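April 7, 2018

The Vamska frame spent the winter in the loft in pieces, and the seed trays need somewhere to go, so it is back in service. I have put it up 4 times now and changed something on each occasion. These are my notes on the current arrangement, mainly for my own use in December when it comes down again.

The kit is a set of round white tubes with black fittings. The uprights are 1,841 mm long and the cross rails 1,001 mm. I measured both, as the printed sheet gives neither. The sheet is from an older version in any case, and shows a corner piece that was never in my box.

## Sorting the plastic parts

I start with everything that isn't tube. Over the years the kit has gathered a fair amount of moulded plastic from other places: a few Dundetar stacking parts, two tubs from the hardware shop in Rai, and a tray I can't trace. Everything gets a wipe with a damp cloth and washing-up liquid. Ribbed undersides take longest, and an old toothbrush gets into the corners where a cloth won't.

The frosted containers are useful because you can tell whether there is something in them without opening them, although you often can't tell what. Colour comes through and shape doesn't. I used to label them on the lid. Labels now go on the side, at the same height on each, and I use masking tape — the paper labels left a residue that took white spirit to shift.

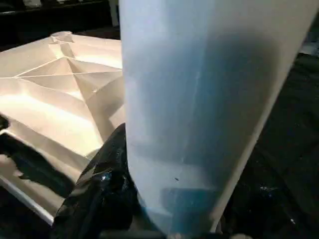
*Frosted container beside the white moulded piece, ribs showing. Note the blue low down.*

Lids are stored separately from tubs. Nested with their lids on, the tubs take up most of a shelf. Nested without, they fit on half of it, and the lids stand on edge in the gap at the end.

## Frame and cover

The ground layer is black plastic sheeting, laid out before any tube is joined. It should extend past the frame on every side. Mine is an offcut and has been folded the same way for so long that it won't lie flat on the first day, so I put it down the evening before.

Order of work:

1. Lay out the bottom rails and join them at the corners, fittings pushed on by hand only.
2. Check the diagonals. If they differ by more than 5 mm, push the long corner in and measure again.
3. Add the uprights, back ones first.
4. Seat all the fittings fully, working round in one direction.
5. Put the white fabric over the flat part and work it in around the feet of the uprights.

Step 5 is the slow one. The fabric was cut as a plain rectangle with no notches for the uprights, so the surplus has to go somewhere, and it gathers at the base of the pipe. I have considered cutting slots and hemming them. Nandini Kaimal, who sews properly, looked at it and advised tape ties along the underside instead, which would leave the cloth whole for other uses. I have bought the tape.

An upright that leans slightly at this stage is normal. The fittings have some play in them until the upper rails are on. I check with a spirit level at the end and ignore it until then. 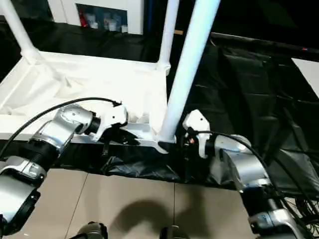

## Threaded feet

The heavier plastic parts have screw fittings, and these cause most of the trouble. Grit gets into the thread, the part feels tight, and it is easy to assume it is fully home when it has a turn left to go. I clean each thread dry, with a brush, before any water goes near it. I no longer grease them. Grease held the dust and I was cleaning it out again within the month.

To start a thread, turn it backwards until it drops slightly, then forwards. It should run by hand the whole way. If it binds, take it off and brush it again.
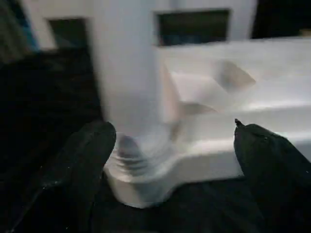
*Ridged section at the bottom of the column, above the flared base.*

The recesses in moulded ledges are worth a look as well. They collect compost. A dry paintbrush clears them, and the bits can be tipped out over the sheeting.

## Final clean

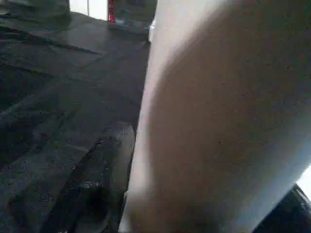
Small parts are inspected last, one at a time, under the desk lamp. I look for splits at the rim and for anything stuck in a groove. The background matters more than I had allowed for: a smooth dark surface shows up pale flecks and specks very clearly, where my old cream oilcloth hid nearly all of them. I wipe down between parts so that whatever appears has come from the piece in hand.

Split parts go in the recycling. I have tried solvent glue on two of them and both reopened along the same line.

The cover will carry a tray of up to 5 kg if it sits close to a rail. Anything heavier stays on the floor. I have ordered spare fittings from Clideria, in black to match, and will add the part number when the parcel arrives. The tape ties are next, then the tomatoes.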